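From my kitchen table

Hello again, friends! The kettle is on, the window is open, and I have finally done the thing I have been promising myself I would do since November, which is sort out the utensils. All of them. I know that doesn't sound like much of an adventure, but those of you who have opened my top drawer will understand (and those of you who have tried to close it even more so).

The drawer had been stuck on and off for months. A ladle would roll over, catch on the rim, and that was that until I worked a butter knife in through the gap and wiggled. The last straw came when I had a pan of onions going and couldn't get at a single spoon. I stirred them with a fork and sulked.

So I emptied the whole lot onto the floor. I found a melon baller, a second melon baller, birthday candles, a key to something, and a whisk I had accused my sister of keeping. Then I made two piles. One was for what I reach for every single day, the other was for what I use when people come over or when I am feeling ambitious. The daily pile was tiny! I cook in a small kitchen for a small number of people and I had been storing enough tools for a wedding.

The daily things have moved out of the drawer for good and now live in a holder on the round table. I picked it up at Boonchu, the little housewares shop in Andville next to the shoe repair, for 89 cents on the clearance shelf. It's plain beige plastic, made with a basket sort of lattice, and the inside is divided up so everything doesn't slump into one corner. I wanted the divided kind very badly. My last one was an old jar and it was chaos.

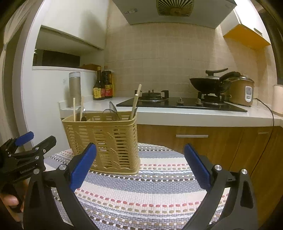
The new holder on the round table, chopsticks in.

My chopsticks go in standing up, and I can't tell you how pleased I am to have them where I can grab them. I use them for nearly everything – turning bacon, fishing pasta out of the pot, beating eggs if I can't face washing the whisk. Apinya Srisuk got me into that habit back when we shared an apartment on Lumbridge Street, and I have never gone back to tongs.

A few of you asked about the tablecloth after my last letter. Yes, it's the same one, with the gray and blue-gray bands and the little rows of red and pink dashes. It goes through the machine on cold and I hang it over the shower rail, and so far so good. I did think about a plain one for spring, but then I put a plain one on and the room looked like a dentist's office, so back it came.

The holder itself gets a wash every week or so. Crumbs find their way down into the bottom, I have no idea how, and the lattice needs a going over with an old toothbrush. Dry it upside down on a towel before you load it up again. I skipped that once with the jar and the handles smelled like a pond.

As for the second pile, I kept the good ladle, the fish slice and one melon baller. The rest went in a box for the Pakow Road swap table, where Lindiwe Maluleke took the other melon baller before I had even set the box down. The drawer now opens with one finger. I've been opening it just to do it.

Next time I'm tackling the spice shelf, and I'd love your tips, especially on labels that survive steam. Write back and tell me what's in your own everyday pile – I read every letter, even if it takes me a while to answer.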